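Stallstead software group
Minutes of the weekly meeting, 1/24/23
Present: control, perception, planning and tooling. Apologies from the Stöckli side, who will read these minutes and send remarks in writing.
The minutes of the previous meeting were accepted with one correction: the Womholm release was delayed by the build server and had nothing to do with the planner.

1. Tidying task, left arm and right arm 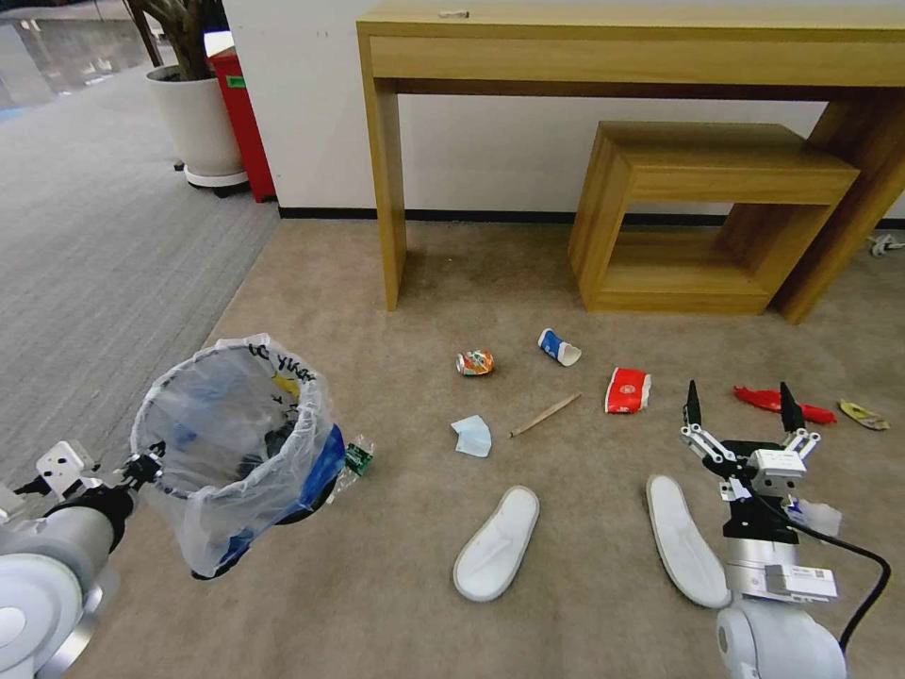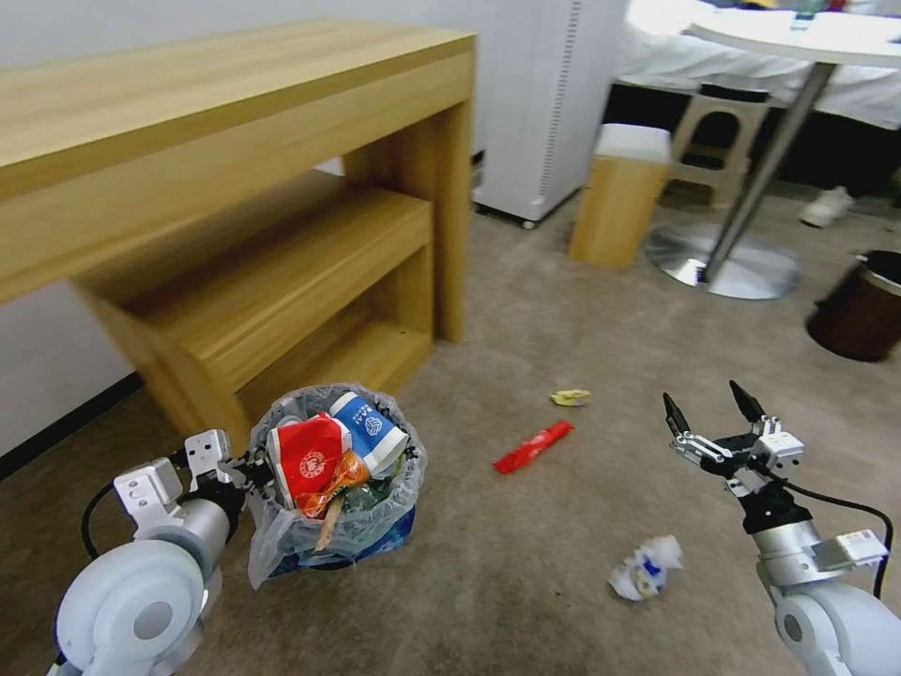
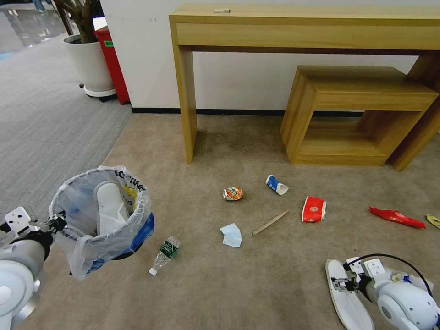
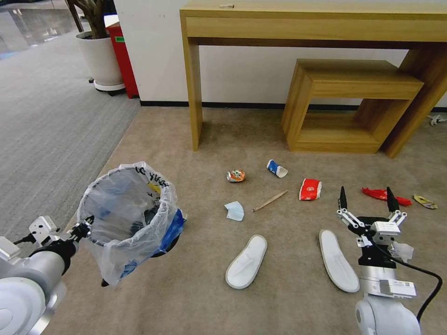

Carpet area with console table, litter and bin.

The planner at present treats the two arms as two separate jobs with a shared clock, and the meeting discussed whether this can stay so. Control explained that the left arm must keep its grip on the bin while the right arm chooses the next piece, and that every small correction on the left moves the opening which the right arm has as its target. In the fourth picture the bin is held tilted with its mouth towards the litter, and planning asked which frame the target pose should be written in for such a case. At the moment it is written in the base frame and refreshed only when a new pick begins. Control would like it fixed to the left gripper, so that it follows the bin without a new plan. Planning agreed in principle but is worried about the collision check, which still takes the bin as an upright cylinder and does not know the loose edge of the bag. It was decided to try the gripper frame in Veno first, with the old check left on, and to compare the two on the same start positions.

2. Perception

The labelled set now has 2326 frames, of which 837 were checked a second time. The second check found most disagreement on transparent and very thin things. The clear bag is the hardest, as its outline changes from frame to frame and the mask often includes the carpet behind it. The thin wooden stick is found well when it lies alone on the carpet, but is lost when it is mixed with other litter in the bin.

There was a longer discussion about the slippers. The detector gives them a good score as "object on floor" and the planner then puts them in the list of things to pick. Perception proposes a "leave in place" class, which will also cover cables. Tooling remarked that a new class means a new version of the label file, and that the old replay tool cannot read it. It was agreed to make the class now and to repair the replay tool after.

The crushed can and the crumpled wrappers are still confused with each other in some views. For the present task this has no effect on the bin choice, so no action.

3. Control

The force limit on the left gripper was lowered in January. Roughly 5 per cent of the runs since then ended with a grip warning, but the log does not say if the bin slipped or if only the bag moved between the fingers. Control will add the finger opening to the log at the same rate as the force. Until we have this, the limit stays as it is.

The question of using a flat tool in the right gripper was raised again. The tool change is not modelled in the planner, and the tip position is now typed by hand in the configuration. Several members find this not safe. Tooling will prepare a short file format for tools, with tip position and weight.

4. Tooling

Replay in Veno stops when two camera streams have a time difference of more than nine frames. The cause is known and the correction is waiting for review. Please do not delete recordings which fail to open, they are complete on the disk.

The Womholm branch will be closed to new functions on Friday. Only corrections after this.

5. Actions

Planning: target pose in gripper frame, test in Veno.
Perception: "leave in place" class, new label file version.
Control: finger opening in the log.
Tooling: tool file format, review of the replay correction, label file reading in the replay tool.

6. Any other business

The meeting room is double booked next week. The new room will be written on the group page.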